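Sestar Okero 38 – round black housing with support column

Product group: housings and stands
Supplied by: Staltura
Article number: OK-38-52
Availability: on stock, normally sent in 3 working days

The Okero 38 is a round housing in black, made for customers who want to keep the upper part of their installation quiet to the eye. Most of our customers buy it together with the black column. The column can also be ordered alone, please see the order notes.

When the housing is mounted at height, people look at it mainly from below. For this reason Sestar has given the same care to the underside as to the top. The surface is smooth and a little glossy, and it goes down to the lower edge in several steps. In the middle there is a round hole with a bright silver rim.
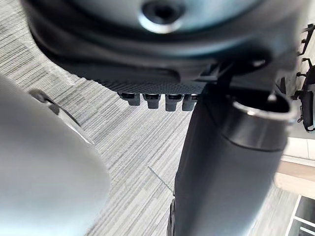
Okero 38, underside with silver-rimmed hole, textured band and row of four tabs.

Lower edge

Along the lower front edge runs a narrow band with a fine texture. The four small black tabs are placed in one row under this band. Please do not lift or carry the housing by the tabs. Hold it with both hands at the outer edge, also when you take it out of the carton.

Column

The column is matt black and becomes slightly wider towards the bottom. At the upper end it opens like a cup, with a thin rim that reflects the light. We are often asked if the column can be painted. We do not advise it – the paint does not hold well on the matt surface and the guarantee is then no longer valid.

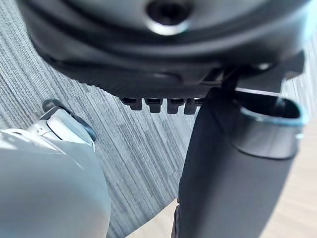 Care

Clean the glossy parts with a soft dry cloth. Fingerprints are easier to see on these parts than on the matt column. For the textured band a soft brush is better, as a cloth can leave small fibres in it. Do not use spirit or any cleaner with sand in it.

Versions and order notes

Okero 38: housing with column, black, article OK-38-52
Okero 38 S: housing only, black, article OK-38-53
Dauda column: column only, matt black

The housing from the older Dauda series does not fit on this column. If you are not sure which series you have, look at the label inside the carton lid or send us the number from your invoice.

The white version was taken out of the programme in March and we can no longer order it from Sestar. Returns are accepted in the original carton, with all parts included.

Page last changed: Sun 9 August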